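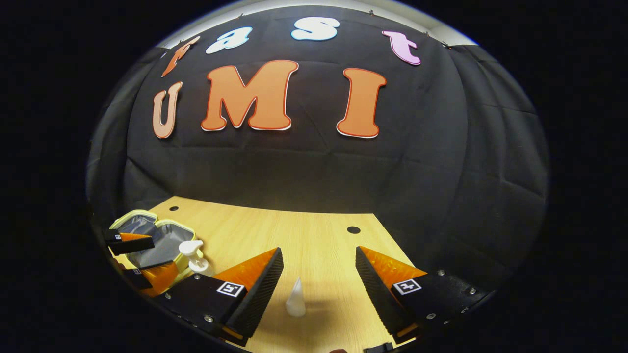

Wrist view from one of the hand-held grippers, with the white cone between the fingers and the backdrop letters behind.

Visit report: Nimis demonstration room, Varham

Lejla Obradović and I went to Varham in October to look at how Nimis collects manipulation data. We already run a leader-follower arm pair at Pudham and wanted to see whether hand-held grippers would be a sensible second route. The visit lasted from ten until shortly after three, with a long gap at midday when the room was needed for something else.

The host was Mimoza Radonjić, who runs the collection side. She has two methods in regular use. The first is remote control: the operator sits at a desk behind a partition, moves a small arm, and the larger arm copies the joint angles. The second has no arm in it at all. The operator holds a gripper in the hand, does the task at the table, and the camera on the tool records the view from just behind the fingers. The position of the tool is worked out afterwards and a policy is trained on the result.

We spent most of the morning on the second method. The station is a pale wooden table with a black cloth hung behind it and "fast UMI" on the cloth in large coloured letters. I asked whether the letters helped with tracking. Mimoza said a plain black cloth gave the software very little to hold on to, and that they had not measured how much the letters contributed.

The fingers have ridged pads on the inner faces and a square black-and-white marker on each finger. The markers are there to give the opening width, which is read from the camera picture, so there is no encoder to wire up. The lens is very wide and the table edge bows a good deal. They train on the uncorrected pictures. Lejla questioned this, as we correct ours at Pudham, and was told that the corners lost in correction had proved more useful than straight lines.

Each task has a target of 200 accepted demonstrations before any training is run. A new operator does 5 practice runs, which are thrown away. The common faults are moving too fast on the approach, and closing the fingers before the object is well inside them. Both are easy to do, because a person can feel the contact through the handle and the recording cannot.

The harder session was on mugs. 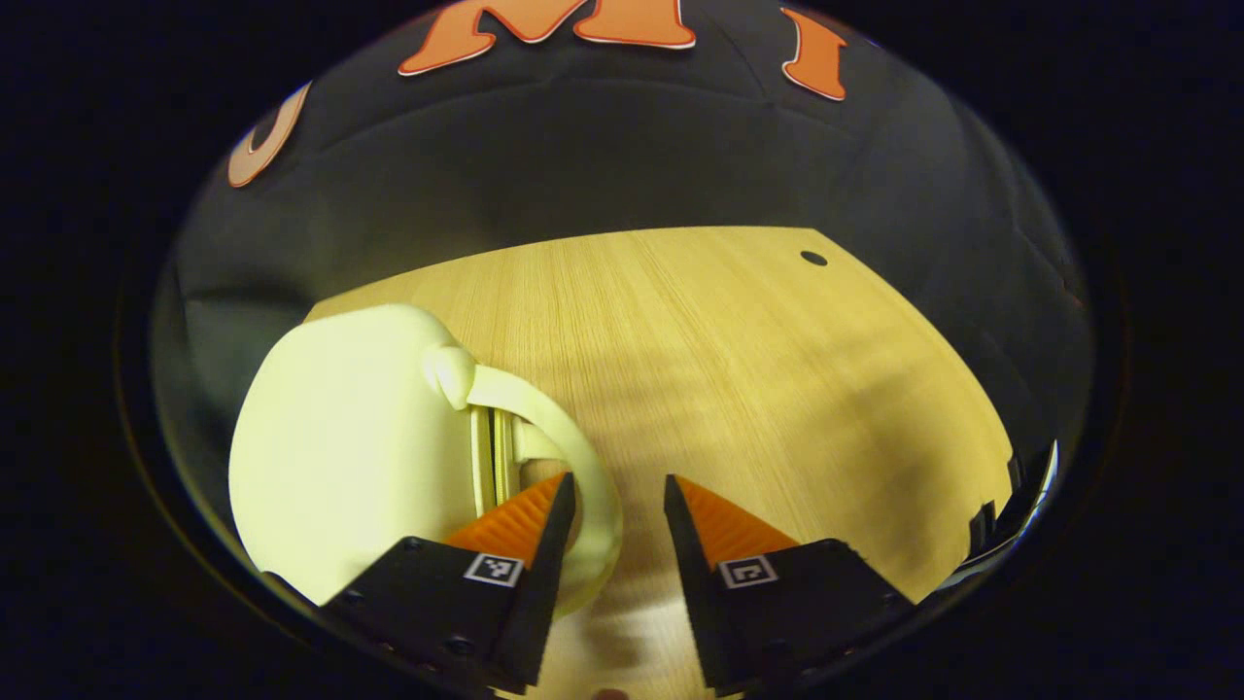
A mug lying on its side can be taken by the handle, by the rim or across the body, and operators left to themselves will use all three. Nimis now writes the grasp into the task sheet. For the sideways mug the sheet says handle, one finger through the loop, lift, turn upright, release. Mimoza's view is that mixed grasps are tolerable in a set of 300 or more and a nuisance in anything smaller. Our own experience with the arms agrees with this, though we have never tested it properly.

I tried the task myself. The tool is heavier at the front than I expected and the wrist tires. Turning the mug upright takes more forearm rotation than feels natural, and it is tempting to shift the feet, which the sheet does not mention. Lejla did better by standing side-on to the table.

In the afternoon we saw the remote-control desk. It is slower per demonstration, but every motion recorded is one the arm can make. With the hand-held tool some recordings have to be dropped at the checking stage because the arm could not reach the same pose. Checking is done with a script from Nechyporuk, which we also use, in an older version — ours does not flag wrist limits.

Points to follow up:

Ask Mimoza for the task sheet template and the current version of the checking script.
Borrow 4 finger sets if the pads can be fitted to our mounts. Lejla has the drawings.
Find out how long the tracking holds when the tool is turned away from the cloth. We did not get to this.
Decide whether Pudham needs its own backdrop or can use the existing screen in the small bay.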